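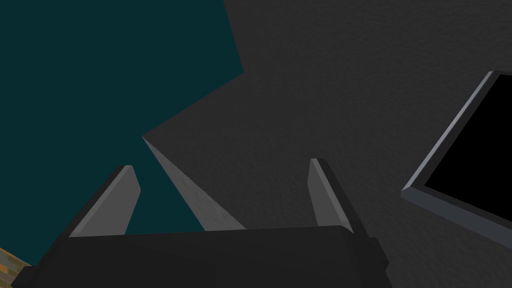 Questions about the Hultby Community Choir

Print this page | E-mail this page

21st November
By Shirley Entwistle

So many of you stopped me after the fall concert to ask about joining that I promised I'd sit down and write it all out, and now I have, with a good deal of help from Siham Karam, who remembers the things I forget.

Do I have to audition?

No, you don't. You come along, you sit with whichever section feels comfortable, and after a couple of rehearsals Omar Mahasneh (our director) will listen to you for a minute or two at the piano so he can tell you whether you're an alto who has been hiding among the sopranos all her life. I was one of those myself.

I can't read music. Is that a problem?

Plenty of us couldn't when we started, and a few of us still get by on following the person next to us. Lina Shboul records each part separately and sends the recordings out, so you can sing along in the car or over the dishes until it sticks. If you'd like to learn to read, she runs a little class in the half hour before rehearsal and you're very welcome to drop in, even if you missed the first ones.

How old do you have to be?

We take singers from 14 up. Younger ones need a parent's signature on the form, and we do like it if a grown-up can pick them up at the door in winter.

What does it cost?

Dues are paid twice a year, and the form has the current amount on it. If money is tight, please have a quiet word with Siham. It stays between the two of you, and I'd so much prefer that to losing a good tenor (or any tenor, really!).

Do I need to buy the music?

We lend it. Ziad Kassab looks after our library, which has grown to 3911 copies, counting the old hymnals, and he would love to have every one of them back in May. Pencil only, please. Write your name on the slip inside the cover and not on the music itself.

What do you wear for concerts?

All black, long sleeves, closed shoes. We hand out the scarves on the night and collect them afterward.

What happens if I miss a rehearsal?

Life happens, and we know it. Let your section leader know if you can, and listen to the recordings before you come back. We do ask everyone to be at the last two rehearsals before a concert, as that's when we practice walking on and off, and it goes badly enough with all of us there.

Can I just come and listen?

Of course you can. Sit anywhere, stay for the coffee break, and take a form home with you if you like what you hear.

Print this page | E-mail this page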